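Clidumwood Ride Weekend: what to bring, where to sleep

We have 461 riders signed up for the summer run to Clidumwood, and I could not be happier! Last January, when Pushpa Rathore first spread the map out on the workbench, I would have been glad to see half that many bikes. The route leaves from the Naltholm fuel stop and takes the old quarry road over the ridge, 415 miles there and back if you skip the lake loop. Please don't skip the lake loop.
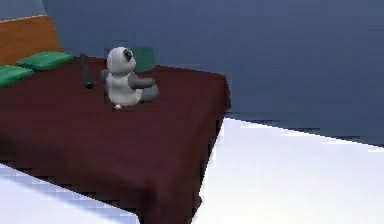
Chain care first, as so many of you asked. Clean and lube it the night before, after a short ride while it's still warm, and check the slack with the bike off the center stand if your manual says so. Garba Bassey will be at the start with his tool roll and a few spare master links, and he is a wonder with a stubborn axle nut, but he can't do everyone. As for nights, the Manurung lodge is giving us rooms at the group rate again. After a full day in the saddle, a proper bed with a wooden headboard and a dark maroon blanket sounds like heaven to me – though the tent field is open too, and the campers always have the better breakfast.

Tires are the other thing. The quarry road has been resurfaced on the north side only, so expect loose gravel for the last stretch before the bridge. If your rear is close to the wear bars, change it now and get some easy miles on the new one before you come.

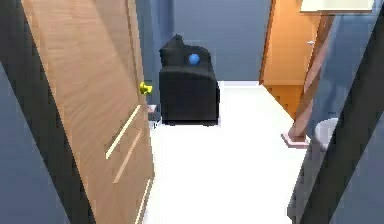 Pressures matter just as much. Set them cold, and remember that a loaded pair of saddlebags may call for a bit more in the back. I rode that stretch last year on a soft rear tire and it felt like steering a couch.

We'll ride in 2 groups, a brisk one and a relaxed one, and you can swap at any fuel stop. Grokaton is lending us radios for the lead and sweep riders, so stragglers will be looked after this time. Bring a rain layer, earplugs and your registration card. See you out there – I've already packed!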